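The Gray Bin

1

Anderson Pacheco kept the lost things in the back room at Lernau, next to the boiler. People came in from the street, said what they had lost, and he went to look. Most of them had the color wrong. A man once described a brown hat for ten minutes and went home happy with a gray one.

Ctibor Tóth came down on the morning of the move to Sedovitz. He had a list and a roll of labels.

"Everything older than June gets thrown out," he said.

"All of it?"

"That's what the letter says."

Anderson read the letter. It did say that. He put it under the kettle and went back to wrapping umbrellas.

They worked until noon without talking much. The umbrellas went first, then the gloves, then a suitcase that had been there for over 3000 days and had never been opened. Ctibor wanted to open it. Anderson tied it shut with string and wrote his own name on the label.

"You can't keep that," Ctibor said.

"I'm not keeping it. I'm moving it."

2

After lunch there was only the bin left, the one for children's things. Ctibor had wanted to tip it into a sack and be done. He leaned over the side and stayed there.

"My boy had a ball like that," he said.

"They all had a ball like that."

"His was from Oltora. We left it on the train." He rubbed his neck. "He cried the whole way home – two hours. I told him I'd go and ask."

"Did you?"

"No."

Anderson came over and stood beside him. The little basketball was near the yellow bottle, the one with the orange cap, and the blue cup was lying on its side. He had never written down where any of it came from.

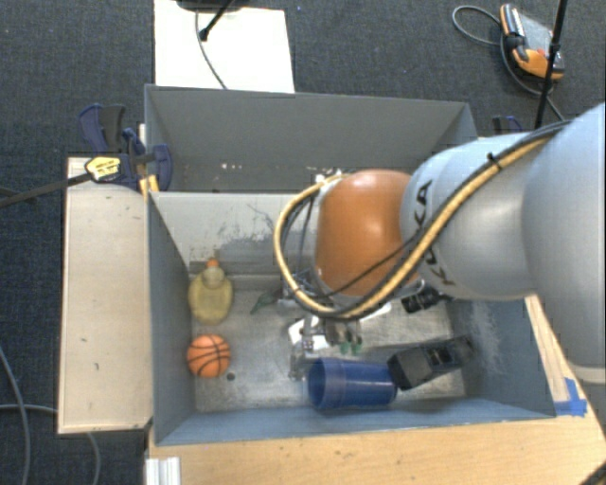
3

The truck left at four. Ctibor rode in front with the list on his knees, and every line on it had been crossed out. His coat pocket bulged on one side. Anderson saw it and talked about the road.

At the first stop Ctibor asked if he could borrow the phone.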